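Bundo 相談ひろば > くらし・地域 > 追悼・行事

追悼の集い、「もうそろそろ」と言われたときの返し方

投稿者 みなと坂の下
2021年11月10日

急ぎです、すみません。長いので読みにくいかも。

うちの地区で毎年10月に、昔の渡船の火災の追悼の集いをやってます。クヴァム丸(Kvam)という船です。北欧の中古船を買ってきて名前もそのまま使ってたと聞いてます。今年で24年。亡くなった56人の名前を全員読み上げて、鐘、黙祷、献花。それで終わり。長い話はなし。

私は母の代わりに三年前から世話役に入りました。母の弟が乗ってました。私は小さかったので叔父の記憶はほとんどなくて、膝の上で柿を食べさせてもらったのだけ覚えてます。

で、今年の集いのあと、地区の掲示板(ネットのほう)に書き込みがいくつか。「もう十分では」「前を向く時期」「毎年あの日にサイレンみたいに鐘が鳴るのがつらい」。最後のはわかるんです。最初のは、ちょっと、こたえました。反対に「やめるなんて遺族に失礼だ」と怒ってる人もいて、その人はたぶん遺族じゃないんですよね。来月の寄り合いで、来年どうするか決めることになってます。

最初の年は430人来たそうです。今は集会所の小さいほうの部屋で足ります。椅子は最大40脚しか出せないけど、立ってる人はいない。遠くに越した人も多いし、母も今年は家にいました。「あんたが行くならいい」って。

聞きたいこと。
・「もう十分」と言う人に、けんかにならない返事ってありますか
・名前の読み上げをやめて黙祷だけにした所、ありますか。やってみてどうだったか
・そもそも世話役が遺族の側だと、意見を言わないほうがいいのか

寄り合いの前に書面を一枚出せと言われてて、締め切りが近いです。まとまらなくて、台所で立ったまま打ってます。変換ミスあったらごめんなさい。
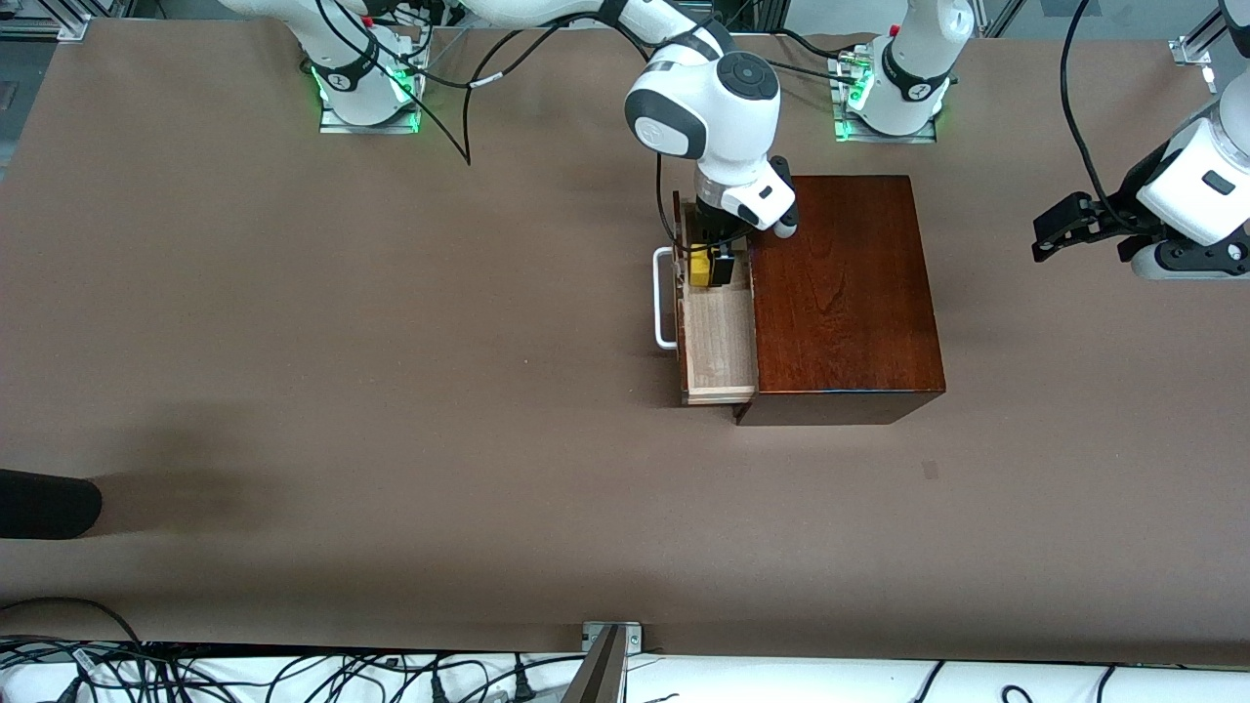
木のキャビネット、引き出しが開いたところ

追記。母に聞いたら、叔父の腕時計と定期券はまだしまってあるそうです。「見ないけど、ある」と。集いもそういうものかなと思ったんですが、それを書面に書くのは違う気がして。書いてもいいのかな。感情に訴えるみたいで嫌がられますかね。

あと、地元の合唱の会(グラリック Gralik という名前の会です)が毎年一曲歌ってくれてて、そこも続けるなら早めに返事がほしいとのこと。焦ってます。

ねぎ坊主

やめたい人は来なきゃいいだけでは。強制じゃないんでしょ。

鐘だけは確かに嫌でも聞こえるから、小さくするか室内で鳴らすか。それで文句の半分は消えると思いますよ。

読み上げは絶対残したほうがいい。うちの方の炭鉱のやつは、人数が多いからって「ほか一同」にしたらすごい揉めた。結局元にもどした。以上。

Hedvig Wikström

こんばんは。日本に長く住んでいます、日本語おかしい所あったらすみません。教会で、家族を亡くした人の集まりのお手伝いをしています。専門の資格とかはないです。聞いてきただけの人間です。

いちばん最初の質問のこと。「もう十分」と言われたとき、私は「何が十分ですか」と聞き返します。怒った声でなく、ほんとに聞きます。そうすると人によって答えがぜんぜん違う。鐘の音のことだったり、準備の当番がまわってくることだったり、地元がいつまでも「事故の町」と呼ばれることだったり。自分も誰かを亡くしていて、そっちには集いがない、という人もいました。その人には、こちらの集いがまぶしく見えていた。これは私は想像していなかったです。

だから返事の文を先に考えるより、寄り合いで聞く順番を決めておくのがいいと思います。賛成反対から入るとすぐ二つに割れます。何がつらいか、何が残ってほしいか、そっちから。

それから「前を向く」という言葉。よく聞きます。でも年に一回名前を聞く人が、残りの日も後ろを向いてるわけではないですよね。うちの集まりの人たち、仕事に行って、野菜を買って、犬を洗って、普通にくらしてます。一日だけ立ち止まる。次の日はまたスーパーです。

形を変えた例。前にいた町の教会で、チレル(Cilell)という小さな村の土砂崩れの祈りの会を手伝っていました。続けるかどうか毎年もめて、疲れてしまって、こう変えました。大きい会は五年に一度。あいだの年は、日が暮れるころに扉を開けておくだけ。ろうそくと、名前を書いた帳面が机に置いてある。来たい人が来て、自分で読みます。声に出しても、出さなくても。

最初の年は誰も来ないかと思って私は編み物を持って行きました。編めなかったです。ぽつぽつ、ずっと人がいたので。大きい会には一度も来なかったおじいさんが来て、帳面を一枚ずつめくって、お茶も飲まずに帰りました。
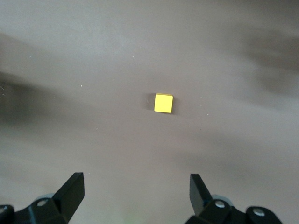

でも困ったこともありました。公平に書きます。声を出して読む人がいなくなると、子どもが名前の読み方を知らないままになる。漢字の名前は特にそうだと思います。二年目に気がついて、帳面にふりがなを足しました。もう一つは、扉を開けておく係が結局いつも同じ人になる。私です。風邪をひいた年は困りました。

三つ目の質問、遺族は黙っていたほうがいいか。私は反対です。黙っていると、まわりの人が「遺族の気持ち」を勝手に代わりに話しはじめます。掲示板で怒っていた方がそうかもしれません。「遺族のひとりとして、私はこう。母はまた別」くらいの大きさで言うのがいいと思います。お母さんの「見ないけど、ある」、私は書いてほしいです。二行でいい。説明はつけないで。お母さんに書いていいか聞いてからね。

合唱の会には「まだ決まっていない、決まる日はこの日」とだけ先に連絡したらどうでしょう。向こうも予定を組みたいだけと思います。

橋の手前

横から。元・別の地区の世話役です。実務だけ。

書面は一枚なら案を並べるだけにしたほうが通ります。うちが出したのはこんな感じ。

案1 今のまま
案2 時間を短く、鐘は室内、読み上げは残す
案3 大きい会は節目の年だけ、ほかの年は部屋を開けておく

で、下に「今年はどれも決めず、来年一回だけ案2を試す」と書き添えました。やめる・やめないで票をとると、負けた側が翌年から来なくなる。試すだけなら割とみんな首を縦にふる。うちはそれで三年試してて、まだ「試し」のままです。

読み上げは交代制おすすめ。世話役が全部読むと声も気持ちももたない。うちは中学生に何人か入ってもらった。練習のときに「この人どんな人だったの」と聞かれて、答えられる人が集会所に一人しかいなくて、その場で全員その人の話を聞くことになった。練習のほうが本番より長かったな。

注意。名簿の字は必ず遺族に確認。「高」と「髙」を間違えて、あとで謝りにいった。あと読み上げの順番。五十音なら五十音と書面に書いておくこと。なぜうちが最後なのかと毎年聞かれるんで。

ねぎ坊主さんの「来なきゃいい」は、まあそうなんだけど、当番が班で回ってる所だと来ないわけにいかないんですよ。準備を希望者だけにする、を先に出しとくとかなり空気が変わります。椅子並べが嫌だっただけの人、けっこういるので。

みなと坂の下

みなさんありがとうございます。さっき読んで、ちょっと泣きました。電車なので手短に。

当番、まさに班で回ってます。そこ抜けてました。希望者だけにする、は書面のいちばん上に入れます。

母に聞いたら「書いていいけど定期券のことは書かないで」と。時計はいいそうです。理由は聞いてません。

Wikströmさん、ふりがなの話、うちの名簿も見たらついてなかったです。叔父の名前も読みにくい字で、私も小学校まで間違えて読んでました。今夜つけます。合唱の会にはもう連絡しました。待ってくれるそうです。

橋の手前さん、案の並べ方そのまま使わせてもらいますね。中学生の件は学校にどう頼んだのか、お時間あるときに教えてくだだい。校長先生に直接でいいのか、それとも保護者の会のほうが先なのか。

橋の手前

うちは学年の先生に先に電話。校長はそのあと。学校に行くとき名簿のコピーを一部持っていくと話が早いです。申込みの紙が残ってるはずなので、探しておきます。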